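Deck and pergola check, Zanenbridge, 12 Aug 2026
Inspector: Zdeňka Bartoš

1. Ledger bolts. Tight. One washer missing, east end.
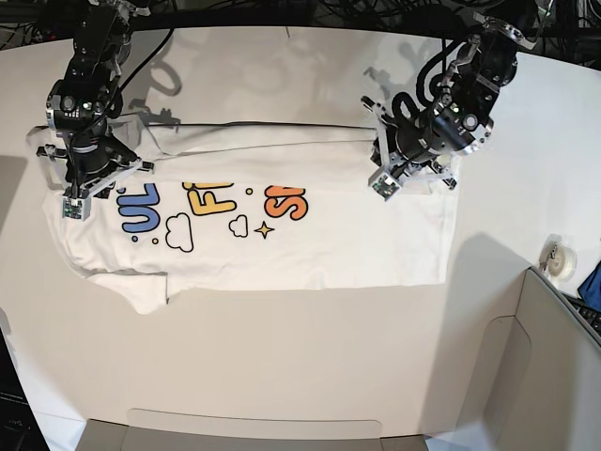 White T-shirt on the table.

2. Guardrail. Top rail moves under load at post 4. Refasten.
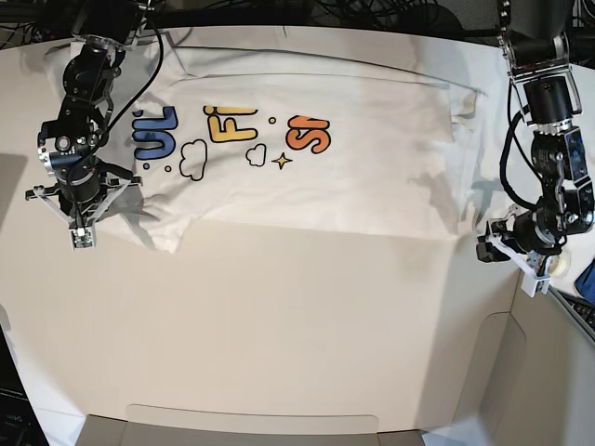
Can the deck be used before the rail is fixed?
Keep people off the post 4 side until it is refastened.

3. Footings. Some 10 inches exposed on the slope side. Backfill.

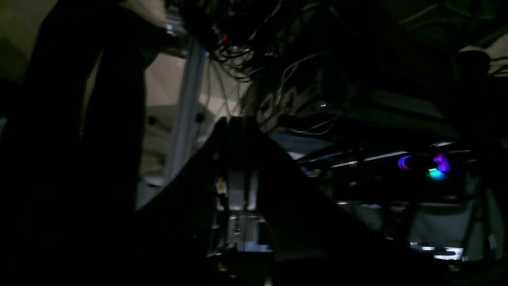
4. Stairs. Rise uneven at bottom step. Stain (Tristell) worn since May.

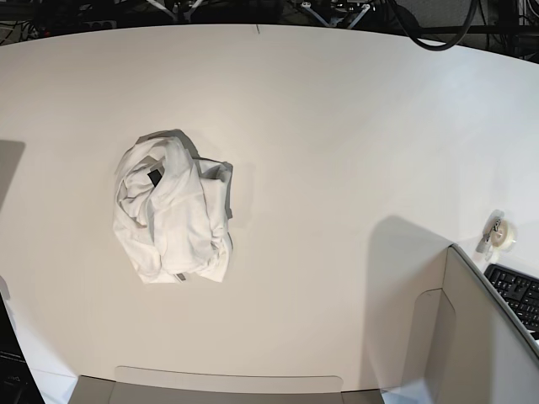
Heikki Miettinen: The bottom step settled. Reset the pad before cutting new stringers.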